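Teaching a Robot When to Let Go

The software that runs the arms at Birkdale used to make up its mind once. It looked at a cloth, chose a place to grab, closed the fingers and carried on with the rest of the plan. If the cloth slid out on the way up, the arm went through the whole fold with nothing in its grip, then reported that the job was done.

Jae-hoon Ham spent most of last winter reading logs of exactly that. "The planner was fine," he says. "It was planning for a towel it no longer had."

Ham leads a small group writing the control software for Korard, a system meant to fold and stack household cloths on ordinary counters. The arms are bought in. The cameras are too. What the group makes is the layer between them, and its newest piece is a grasp checker called Pyo.

Pyo runs on the view from the wrist. Once the fingers close, it takes over from the planner and asks a short set of questions. Is there cloth between the tips? Does it rise when the wrist rises? Is it one fold or a whole wad? The planner gets nothing back until Pyo has an answer, and a "don't know" counts as a no.

A pinch like the one below, with the fabric drawn up to a small fold between the tips, is the kind of grip it has to judge.

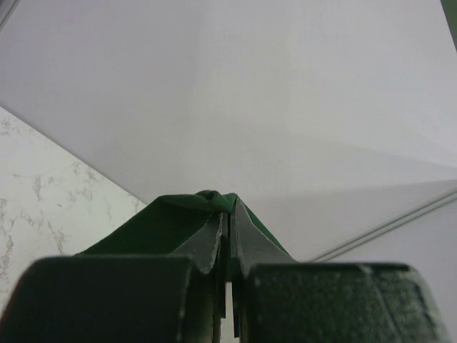
Where the labels come from

The first version was trained on 513 grasps that Ham labeled himself. It did well on pale towels and badly on nearly everything else. Dark cloth next to dark finger pads was the worst case, and for a while the checker called almost every one of those a miss.

Sarla Uniyal, who joined in June to work on perception, threw out the labels and started again. Her set has 1,093 grasps, and each is marked by what the cloth did over the next few moments of motion. A still picture can look like a good hold and be a bad one, so she stopped asking people to judge from stills.

She also changed what happens after a no. The old code opened the fingers and tried the same spot. Now the arm backs off, takes a fresh look and picks a new point, up to four times. After the fifth failed grasp it stops and flags an operator.

That last rule caused some argument. Ham wanted no limit. Uniyal had watched an arm at the Skurkunport test site paw at a napkin through most of her lunch, and she got her way.

Pyo still has trouble with thin cloth that sticks to the layer under it. The group's next release will let it pull gently sideways before lifting, which should separate the two. Uniyal has the motion working in simulation. On the real counter it drags the whole stack along.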